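Cluvthorpe Film Archive
Progress report to the Fimine Fund
Wednesday, December 1, 2021
Prepared by Sanaa Benmoussa

1. Summary
Work on the Pitkänen science fiction serial is on schedule. Of the 13 episodes in the grant, seven have been scanned and graded. Episode 8 is with the sound editor. Spending remains within the agreed budget lines.

2. Picture
The reels for episodes 1 to 7 were scanned between August and the date of this report. Shrinkage was worst in episode 4, where the captain's trial is set, and 37 splices were remade before scanning. Colour was matched to the surviving show print. The villain's mask had faded to brown in the later prints and has been returned to dark green, following the costume notes kept by Veikko Partanen.

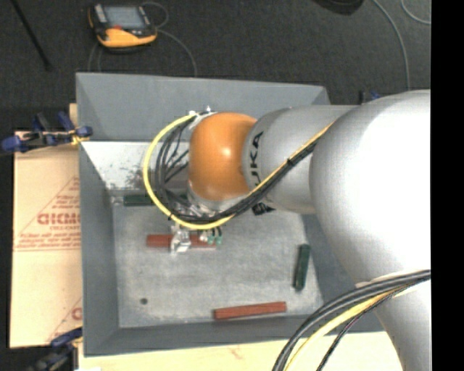
3. Sound
Raimo Hyvönen has cleaned the dialogue tracks for episodes 1 to 5. Hiss remains in the quiet passages of episode 2, as further filtering removed breath from the pilot's lines. The missing music cue in episode 6 has been replaced from the Bemcombe tape, which runs slightly fast and was corrected.

4. Outstanding matters
The closing titles of episode 11 have not been found. Reijo Kokkonen is checking the Bemcombe store. If they are not located, the titles from episode 10 will be used with a caption.
Subtitles: first draft complete for episodes 1 to 3.
Next claim: to follow with the episode 8 delivery note.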